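Clingate Works, Assembly Robotics Users' Group
Minutes of the January meeting

Held in the upstairs room, 2:00 p.m., the downstairs room having been promised to us and to a forklift refresher. Present: assembly, electrical, quality, safety, and the Vallejo site by phone. Karska sent apologies and a spreadsheet.

1. Minutes of the previous meeting

Accepted, with one correction. Where the minutes said the group "agreed" on a grip force limit, they should say the group "stopped talking about" a grip force limit. It is back as item 3.

2. Tray rules (Handling Practice, section 2)

The chair reminded everyone that section 2 was written for cardboard boxes and still contains the word "flaps." Electrical presented a redraft. Yellow plastic trays are for parts waiting to be picked or sorted. The lined steel tray is for parts being grouped into a set. Nothing goes on the bare tabletop, including coffee, which had to be added as its own line after discussion.

Vallejo asked whether a tray may hold more than one kind of part. The redraft says it may, provided leads from one part do not lie across another. Vallejo said leads do not read the redraft. This was noted.

Quality asked that the rule on harnesses be spelled out. Twisted pairs are to be gripped on the sheath, never on the bare run of conductors and never by the connector. Where there is no sheath, the operator stops the cell and consults the part sheet. The part sheet for the blue and white pair is still in draft, as it was in the fall.
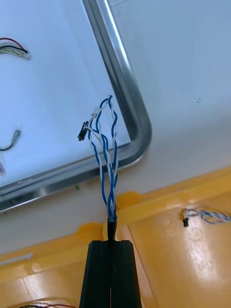 Blue and white twisted pairs, held at the black sheath.

Agreed: redraft adopted, "flaps" deleted.

3. Grip force

The group again considered whether one limit should cover every part in the kit. Assembly is for a single number on the grounds that people will remember it. Electrical is against a single number on the grounds that people will remember it. Karska's spreadsheet proposes a separate limit for every part, and runs to 2270 rows, several of which are for parts the group has never bought.

After some time it was agreed to have two classes, rigid and flexible. Circuit boards go in the rigid class but may be held by the edge only. Harnesses go in the flexible class. Solenoids were argued over, having a rigid body and a flexible lead, and will be treated as rigid if held by the body. Holding one by the lead is not a class. It is an incident.

Action: electrical to write up both classes in a page. Safety asked that it be one side of the page.

4. Working near a live cell

Safety reported that the shop floor has developed its own definition of "stopped," which is "not moving much." The approved definition is unchanged: motion power off and the state confirmed at the panel before any hand crosses the table edge. An arm that is holding still may simply be waiting for its next instruction, and it will not announce when that comes.

Cable routing was discussed under the same heading. Arm cables are to be strapped to the forearm with enough slack for full wrist travel, and checked at the start of each shift. Assembly felt that "enough slack" was vague. Safety agreed, and invited assembly to propose a better phrase. Assembly will propose one in February.

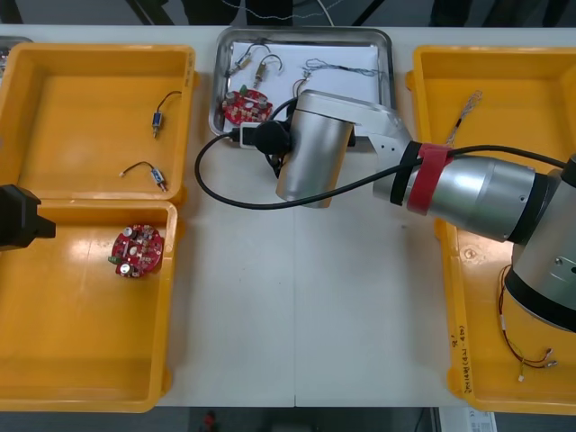

Can a part be straightened by hand while the arm is paused?
Only after motion power is off and the panel confirms it. A pause in the program does not count as a stop, however long it has lasted.

The above will be printed on the card at each cell, replacing the current card, which says "Be aware."

5. Marking and labels

Quality raised handwriting. Trays and parts across all sites carry marker notes in several styles, and section 6 permits marker "where legible," leaving open the matter of legible to whom. Tistmont keeps a written key to its own tray marks. The key is also handwritten.

It was proposed that any single digit which can be read upside down be underlined. Vallejo called this excessive, then spent some time establishing over the phone whether its own fixture was number 6 or number 9. Proposal carried.

Old tray markings are to be removed when the contents change. Assembly reported that the marker does not come off. Quality will look into a different marker. 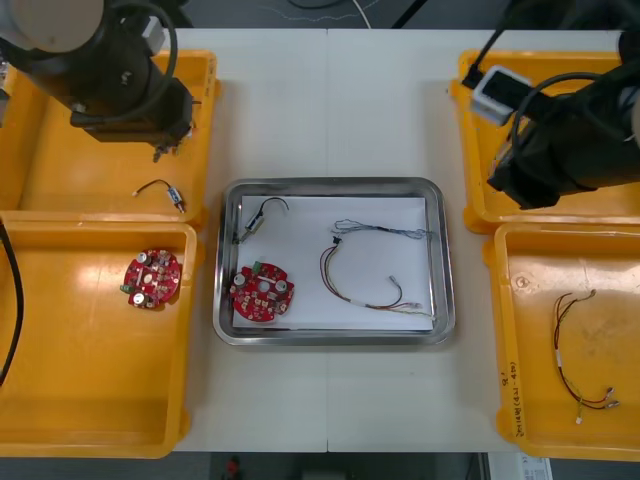
Who may change the marking on a tray?
The person who signs for the contents at that cell, with the change entered in the cell log before the next run. Anyone else leaves the marking alone and reports it.

6. Solenoid pick order

Assembly has been letting the program take whichever solenoid is nearest. Electrical would like the order to depend on the lead as well, so that a part whose connector is lying in open space goes first and does not drag its neighbor along.

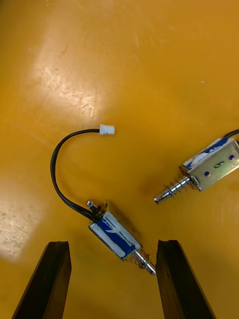
Electrical also wants the approach to line up with the housing, with the fingers closing on the metal frame and staying clear of the plunger and spring. A plunger pushed sideways may still move freely afterward, and for that reason a part gripped that way goes to inspection regardless of how it looks. Assembly said this would slow the cycle. Electrical said yes.

Agreed on trial at Clingate until the next meeting. Tistmont will follow if Clingate has no complaints, a condition the chair described as generous.

7. Any other business

Karska's spreadsheet to be returned with thanks and a request for fewer rows.

The sign-off sheet for section 2 needs two signatures per site. Vallejo has sent two copies of one signature and will try again.

The February meeting has been promised the downstairs room. Closed 4:10 p.m.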